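Grosard two-finger gripper kit: six weeks with our robotics club

Okay, I promised the other club parents I'd write this up, so apologies in advance if I ramble. I help out with the robotics club my daughter goes to (she's fourteen and knows more than me) and this season the kids needed a new hand for their arm. We went with the Grosard kit, mostly on the word of Ezekiel Boateng, who runs a team across town and has put two of them through a whole season.

It cost us $200, and I'll say right now that for a club budget I think that's fair. You get the gripper body, two fingers, a set of rubber pads, the wrist bracket and a little bag of screws that somebody WILL drop on the carpet. Buy spares. Ours were gone by the second meeting.

Putting it together took the kids one evening. The instructions are mostly drawings and step 6 is just plain wrong, the bracket is drawn upside down. Slavica Yordanov's son spotted it before anyone forced anything, thank goodness, but I could see a younger group snapping a tab there. I wrote to the company and they sent back a corrected page in two days, so points for that.

Now the good stuff. The grip is gentle! The old Fevby hand we had would crush a paper cup or drop it, and there was no in-between. With this one the kids had it picking up cups, markers and a bag of pretzels by the end of the first week. The pads do get dusty and then they start slipping, so wipe them down before every session. A damp cloth is plenty.

What I'm less crazy about is the cable. It comes out the side of the wrist and it's too short for our arm, so we had to make an extension, and it still snags if the wrist turns all the way over. The Akis gripper runs its cable down the middle and I wish they'd copied that. The Akis also costs a lot more, so there you go. 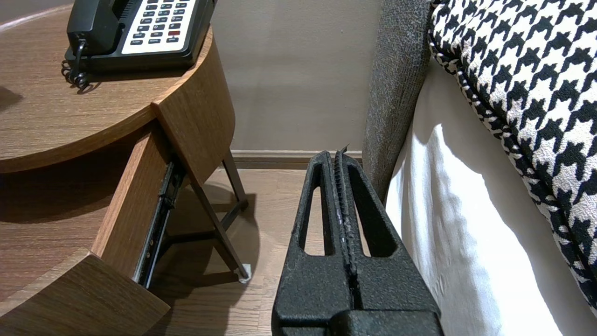
The kids' big project this year is a hotel room helper, and drawers have been the hardest part of it by a mile. A flat drawer with a big handle is easy enough. Then somebody decided we should try a round nightstand, and a front that curves away like that one's does is a whole different animal, because the fingers want to come at it straight. Having the drawer open partway gives them a decent starting point for practicing the push shut, and the phone on top is a nice thing to plan a path around, coiled cord and all. I do like the long slots in the fingers for this kind of job, you get a peek at the floor through them.

Noise is fine, by the way. It hums a bit when it's holding something heavy and that's it.

Would I buy it again? Yep, and we're already saving up for a second one before things start back in August. Four stars from me, and I'd go up to five if they'd fix the cable and reprint that page. If your club has the older Mujić arm, check the bolt pattern on the bracket before you order, ours needed two new holes.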